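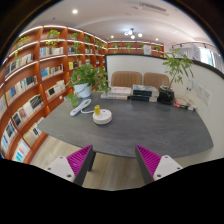

Pre-session checklist, hand-held gripper collection, third revision. The method is the one from the Pivix write-up: a person carries the gripper through an ordinary task, the camera on it records what the fingers see, and a policy trained on those recordings is later asked to do the same job with an arm. The result we are trying to repeat is that varied rooms help more than extra recordings from one room. That puts us in places with personalities of their own, and the inspection has to cover more than the tool. A view with potted plants, full bookshelves and a yellow cylinder standing on a round white device will pass, provided both magenta finger inserts are in it with a clear gap between them. A beautiful room with one finger missing will not.

Go through the items in order. Mark each OK, FIX or STOP. Comments are by Thilini Ranasinghe unless initialed otherwise, and were written after sessions, when patience was low.

SECTION A. TOOL

A1. Finger inserts seated, ribs undamaged. Squeeze each one by hand.
OK. Squeeze means squeeze. Glancing at it warmly is a different test.

A2. Contact strips flat along the inner side, no lifted corners.
FIX on the Zevombridge visit. A lifted corner catches on small objects and the policy learns that small objects are sticky.

A3. Bracket fasteners checked on both sides.
OK. If you have to ask whether you checked the right side, you didn't.

A4. Fingers close fully and reopen without hesitation, 13 times in a row.
OK. The original number was 10. We had a gripper that failed on the eleventh and has been spoken of with respect ever since.

A5. Trigger hand comfortable, no pinch point between palm and housing.
FIX. Tape is a temporary measure. The tape currently in use dates from November.

SECTION B. VIEW

B1. Both fingertips visible when fully open and fully closed.
STOP if either one disappears. The whole method rests on the fingers being seen. We once collected a full afternoon without checking the closed position and have a lovely archive of thumbs.

B2. Lens wiped with the proper cloth.
OK. A shirt is not listed in the equipment inventory.

B3. Exposure locked after pointing at the work surface, with lit shelves and windows also checked.
OK, with a remark. Dark tabletops push the exposure up and anything white on them turns to glare. Lock it on the object you intend to pick.

B4. Tracking check: walk the tool in a slow loop and return to the start mark. Drift 2 cm or less.
FIX, then OK. Plants and books are good for tracking. Blank walls are terrible for it. If the drift is over the limit, turn so the busy side of the room is in view and repeat.

SECTION C. ROOM

C1. Walking path clear on all sides the operator will use, including backwards.
STOP until done. Operators look at the object and never at their feet.

C2. Cables on the work surface either part of the task or out of reach of the fingers.
OK. "Part of the task" must be decided before recording. Ekanayake and I have had this conversation and will not have it a third time.

C3. Plants, crockery and anything loved by the host kept outside the reach zone. Leave them in view.
OK. Do not tidy the background! Clutter is the variable we came for. Brodance sent a very kind person who cleared every shelf before we arrived, and we drove home with a study of shelves.

C4. Chairs pushed in or removed.
OK.

C5. Host told which areas are recorded, and anybody passing through told as well.
STOP if not done. No exceptions for people who say they don't mind.

SECTION D. RECORDING

D1. Start pose held for a full breath before moving.
FIX. Several operators appear not to breathe.

D2. One attempt per recording, failures kept and labeled as failures.
OK. Please stop deleting the embarrassing ones. The failure labels are used in the comparison, and we know who you are from your gait.

D3. Move to a new room after 54 recordings, even if things are going well.
OK. Things going well is the usual reason for staying, and staying was what flattened the curve in our first run. We had about 900 recordings from a single kitchen and a policy that could only cook there.

D4. Battery swapped at the room change.
FIX. Swapped for a charged one. I have added the word "charged" to the form.

Open items: replacement strips for A2, new housing grip for A5, spare cloth for B2. Sign and leave the sheet in the tool case, on top of the foam where the next person has to move it to get at the gripper.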